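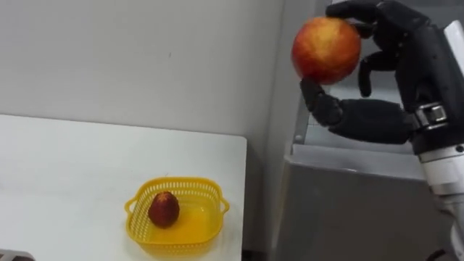 Tullio Valentini wrote under my last post that a hand which lets go late is nearly always a thumb problem, and that I should stop changing the arm program until I had ruled the thumb out. I have now spent a few days on that and I am still stuck, so I am starting a new thread.

Hand holds on to fruit after the open command

Posted by Dritetti, 2022-08-16

We have a five-fingered hand on a pick and place job. It takes one piece of fruit at a time and puts it in a yellow plastic basket on a table. For the first 75 picks or so of a session it behaves. After that the thumb starts to open later than the fingers. The fingers straighten, the thumb stays pressed up under the fruit, and the arm is already moving away when the fruit comes loose. Twice in July it landed on the floor, and once it hit the rim of the basket and tipped it.

The delay between the open command and the thumb moving gets up to 800 ms. After a power cycle it goes back to normal, then creeps up again. The log shows 442 picks since I began recording properly. Small fruit is worse than large.

What I have tried:
- lowering the grip force (fruit slipped on the way up)
- a longer wait before the arm retreats (helps, but I don't know how long is long enough)
- cleaning the finger joints
- swapping the network cable

With nothing in it, the hand opens fully as far as I can tell, fingers straight and thumb well out. I would like to know if this is heat, wear or the software. I also have a colleague who reaches in to take the fruit out when it sticks, and I am not happy about that.

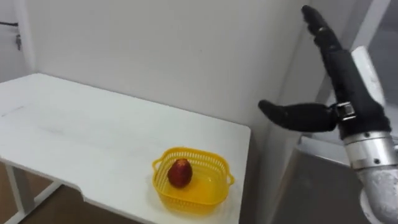

Replies

Tullio Valentini

It sounds like heat to me. The thumb motor is holding a load from underneath for the whole carry, so it works harder than the fingers do. If the driver is cutting its current to protect itself, you get what you describe, and a power cycle may clear it for a while. Log the thumb motor temperature and current against the delay. If they climb together you have your answer.

To test it cheaply, run 22 picks straight after a cold start, leave the power on with the hand open until the motor has cooled, then run on. If the delay drops without a restart, it isn't the software.

For now, don't use a fixed wait. Read the thumb position and only let the arm retreat once it is past your open limit. Add a timeout that stops the arm and raises a fault. Lower the hand further into the basket as well - a late release then matters less.

On your colleague: no hands near it while it is enabled. A late release is a hand that may move at any moment. Stop it, isolate it, then take the fruit out.

Colombo

had the same, it was firmware. update it

Skanedberg

Check the thumb cable where it goes through the wrist before you buy anything. Ours was pinched under a clamp and only played up with the wrist turned. I agree with Tullio about the position check, but make sure the value is fresh. We were reading an old one for a week and the arm happily drove off with the fruit still held.

Dritetti

Thanks. Position check goes in first, then the temperature log. Colombo, which version did you go to?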